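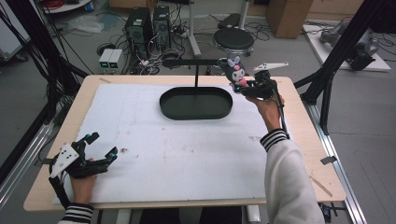 Oval tray and T-shaped stand on white foam board.

Can the Uderari really live on salt grass?

The new Uderari entry went up on the setting wiki in April, and I've now read it twice. Shiuli Dissanayake has put a lot of work into the coastal herders and most of it holds together. The diet section doesn't, at least not for me.

We're told that an adult Uderari stands taller than a horse, weighs up to 300 pounds, and gets through the dry season on salt grass and whatever washes in with the tide. Fine so far, if a bit light for the height. But the same page gives them a single stomach, short intestines and a mouth full of shearing teeth. That is a meat eater's body. Grass takes long digestion and a lot of grinding, and I can't find anything in the anatomy notes that would do either job.

Nazma Siriwardena's answer on the comments page is that they ferment the grass in pits before eating it. I like the pits. I'd like them more if they showed up anywhere else. The Arnitz village map has 200 dwellings on it and not one pit, and the seasonal calendar has the whole village moving inland right when the fermenting would need to be watched.

Then there's the salt. Ramesh Sachdeva suggested glands near the eyes, as in some seabirds, and that could work. It would also mean crusted faces for much of the year, and somebody would have to rewrite the greeting customs, where two families press their cheeks together for several minutes. Sounds painful.

Population is the other soft spot. The entry says 1,590 Uderari share the Arnitz coast with their herds, all eating the same plant. Parveen Jayasinghe says the marsh is big enough. Maybe so, but the marsh has no stated area, so I don't see how she knows.

Gladys Magesa would rather drop the grass and make them shellfish eaters, which fits the teeth and costs us one festival. I'd vote for that over another patch. Shiuli wants to keep the grass and says a revised gut diagram is on the way. Comments on the entry stay open until it's posted.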